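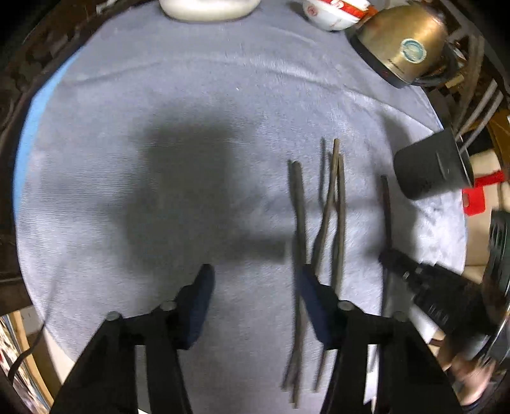
Home | Shop | Table Covers | Fabric by the Yard | Care | Contact

Kinthorpe Brushed Table Cover

The Kinthorpe is a soft, brushed cover for dining tables, craft tables and sideboards. It can be used alone as an everyday cloth, or under a thinner tablecloth as a padding layer. The pile is short and dense on the top side. The underside is a plain flat knit with a slight grip, which helps the cover stay put on varnished and painted tops.

We have sold this cover in one form or another since the shop opened. The current version has a heavier base than the old one and a narrower hem. If you own the older cover and want a second to match, please ask for a swatch first. The shades are close but will look different side by side in daylight.

Shapes and sizing

The cover is made in round, oval and rectangular shapes. All are cut to order, so please measure the table itself and not an old cloth. For a round table, measure straight across at the widest point. For an oval, give us the longest length and the widest width. If the corners of a rectangular table are rounded, tell us in the notes box and we will round the corners of the cover to suit.

The standard drop is 4 inches on all sides. This is enough to fold over the edge and be held with clips, and short enough to keep clear of laps and chair arms. A longer drop can be ordered at extra cost. Drop is added by us, so do not include it in your measurements.

Tables up to 34 inches wide are cut from a single piece. Wider tables have one seam, which we place off center toward the side you choose. The seam is stitched flat and can be felt with the hand but does not rock a glass.

Fabric

Polyester pile on a polyester and cotton base. The cloth is not waterproof. A small spill will sit on the pile for a short time and should be blotted with a dry towel. Do not rub. For households with young children we suggest the Lurar wipe-clean topper, which can be laid over the cover at mealtimes and lifted off afterward.

The cloth is not a heat pad. It will take the warmth of a dinner plate, but pans and casserole dishes need a trivet. Candle wax can be removed once it has set hard. Lift off what you can with a blunt knife, then wash as usual.

Washing

Machine wash cool with similar colors. Use a normal amount of detergent and no fabric softener, which flattens the pile. Spin at 800 or lower. Hang over a line or a shower rail and brush lightly with a clothes brush when dry. Tumble drying is possible on the lowest setting, but expect some shrinkage the first time. Do not iron the pile side. If the cover has been folded for a while, the creases will drop out after a day on the table.

Some loose fiber will come off in the first 3 washes. Wash the cover alone during that time.

Colors

Stocked colors change with each dye run. The current list is on the order form. Swatches are free and go out by regular mail, one request per household. Screen colors are not a reliable guide to the paler shades.

Ordering and delivery

Covers are cut and hemmed in our own workroom by Sânziana Munteanu and Darmawan Setiawan. Cutting is done every Tuesday, and orders placed after noon that day go into the following week's batch. Allow extra time in September, when the workroom closes for stocktaking.

Cut-to-order covers cannot be returned unless there is a fault or we have cut to the wrong size. We keep your measurements on file, so a repeat order needs only your name and the table shape.

For trade orders, including cafes and guest houses, write to Toon Kuipers using the contact form. Please include the number of tables and the size of each one.

Print this page
E-mail this page to a friend

Related items

Lurar Wipe-Clean Topper
Nugroho Cotton Runner
Nana Quilted Place Mats
Tablecloth Clips, Steel
Clothes Brush, Soft Bristle
Kinthorpe Fabric by the Yard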